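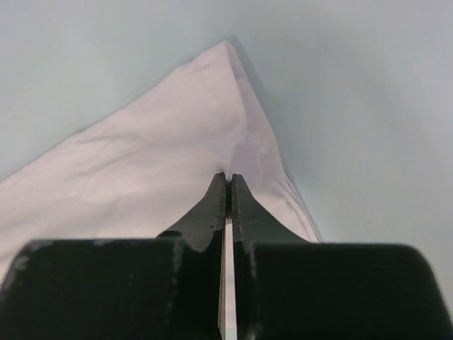
By Katherine Escobar, floor lead, folding and finishing - updated January 2025

Staff Pages > Grajales Laundry > Folding Arms > Questions

These are the ones I keep getting asked at the time clock. Short answers. If yours isn't here, grab me or Efraín Cuervo.

Are the arms taking over folding?
Part of it. Small flat pieces for now - napkins, face cloths, pillowcases once they behave. Fitted sheets, robes and anything with ties stay with people. No plan on paper to change that, and if one shows up I'll post it here.

Is anybody losing hours?
No. Posted hours are the same as in December. Two folding spots moved to sorting and one to checking. Same rate, same breaks. If your stub says different, bring it to Orlando Benavides, not to me, I can't fix pay.

Why does it grab the cloth in the middle like that?
Two fingers, one pinch. It takes hold close to a fold and drags the layers along with it, so you get a crease running up to the corner. Fine on a napkin. The checker smooths it before it goes on the stack.

How many pieces does it do?
950 on its best shift. A good hand folder does more than that and we know it. The target is 1000 and that's for the arm, it is NOT your number. Nobody's name goes next to a count.

What does the checker do all day?
Looks at each piece, squares the corners, pulls stains and tears, refolds the bad ones. Also stops the arm when it's making a mess. Segundo Tello wrote a one page sheet on this, it's taped inside the supply closet door.

Can I stop it myself?
Yes. Anyone can, any time, no permission needed. Red button, then call the lead. You won't get written up for a stop. 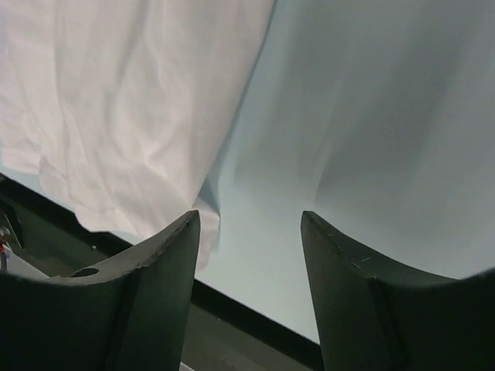
Category: Jams, drops and snags

What if a cloth is hanging down by the fingers?
Hands off until it's stopped. Twisted corners like to end up right beside the tips. Hit stop, wait for the light, then lift the cloth clear from the top. Don't yank from below, the finger edges get nicked up and they'll catch the weave.

Who changes worn fingers?
Duván Bedoya, or whoever he has signed off. Chips on the rim go in the log. You dont need to decide if it's bad enough, just write it down.

Does the camera film us?
It sits at the wrist and points at the work. Your hands could be in there if you reach in. The clips go to Clandero, who set up the arms, for fixing folds. Not used for discipline - that's in the letter everybody signed.

Do I have to train on it?
If you're in folding or checking, yes, paid, one shift. Everybody else can ask. 27 people have done it so far.

It's slow and I'd rather fold by hand. Can I?
Tell me. There's still a full hand table and it needs poeple who are good at it.

Where do complaints go?
Extension 354, or the box by the lockers. You can leave your name off.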